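Jusau Plate-Handling Cell: Planning and Budget Notes

Product line: Isisari lab automation
Configuration: single arm, fixed deck, two-finger gripper
Status: quoting for March installation slots

Scope
The Jusau cell is a benchtop arm that moves microplates, lids and tip racks between fixed nests and one or more instruments. It is sold as an arm, mounting plate, gripper, deck and controller. Instruments, consumables and bins are ordered separately. A simulated deck layout is prepared for each order and must be approved by the buyer before any metal is cut.

Deck planning
List every item that needs a fixed position before requesting a quote. Nests are the usual omission. A lidded plate needs two positions, one for the plate and one for the lid while it is off. An instrument with an extending drawer needs clear deck in front of it equal to the full drawer travel, plus finger clearance on both sides of the plate.

Open bins take more reach than their footprint suggests. The arm has to clear the rim with a plate in the gripper, so tall bins should go at the edges of the deck unless the cycle order makes that impractical.

Allow 450 mm of free height above the tallest item on the deck. Service access behind the mounting plate is 400 mm.

Budget lines
Arm, mounting plate and controller: one line, fixed price
Gripper and finger set: priced separately, fingers are a wear part
Nests: priced each, order code 793
Instrument driver: one license per instrument model
Layout simulation: included for the first layout and one revision
Site acceptance: two days on site, travel extra

Spare fingers should be in the first order. Lead time on a separate finger order is 27 working days, and the cell can't run while it waits for them.

Labeling
Each nest and bin carries a short position code. The same code is used in the layout file, the controller and the acceptance sheet. Codes can be changed free of charge until layout approval. After approval a change is billed as a revision.

Reference layout
The Stekow layout was prepared by Erhan Altıntaş and is the starting point for most quotes. Layout questions go to Eun-ji Ahn at the Abbasi office.
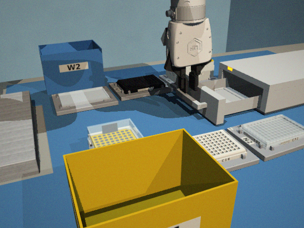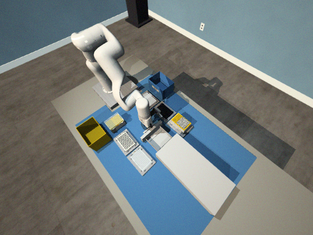
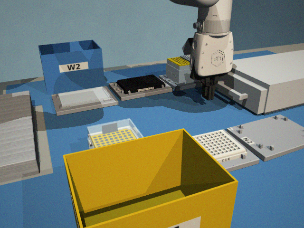
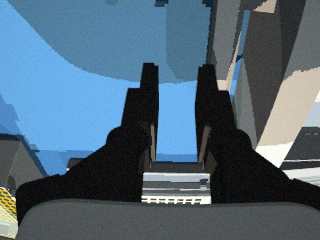 Stekow layout, simulation renders. The W2 code is on the blue bin in the first and third views.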